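### 6.3 Replacing the Finger Pads

The textured pads on the Celier hand-held gripper must be replaced after every 70 hours of recorded use, or sooner if the surface has become smooth or has begun to lift at the corners. Pads are supplied in matched pairs under part number 482.

**CAUTION:** Do not replace one pad only. Uneven wear changes the closing point of the fingers.

1. Stop the recording and release the trigger. Allow the fingers to open fully.
2. Switch off the gripper and disconnect the cable.
3. Peel each worn pad from the inner face of its finger, starting at the tip.
4. Remove all remaining adhesive with the cloth provided. Do not use solvent on the finger frames.
5. Align the new pad with the edges of the finger and press firmly for 20 seconds.
6. Check that the screws on the top edge of each finger are tight. Do not remove them.
7. Reconnect the cable and open and close the fingers several times. The pads must meet evenly along their full length.

**NOTE:** If the pads do not meet evenly, repeat the alignment procedure in Section 5.2 before returning the gripper to service.

After replacement, carry out one trial grasp on a soft item, such as a quilted garment laid flat on a bed. Bring the open fingers to either side of a gathered fold, then close them slowly. Enter the result in the maintenance log and send a copy to Ailbhe Ó Dálaigh at the Nutaleck office.

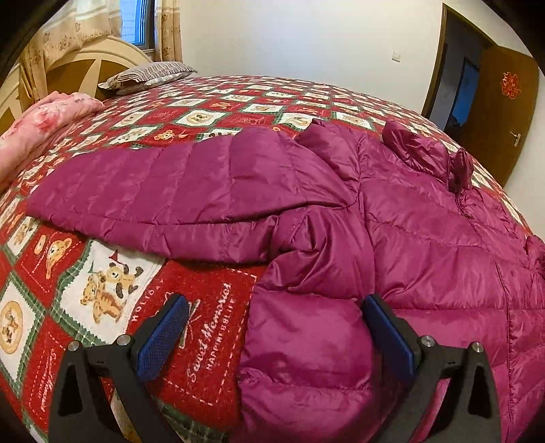 *Figure 6-4. Fingers open on either side of a fold in a quilted jacket.*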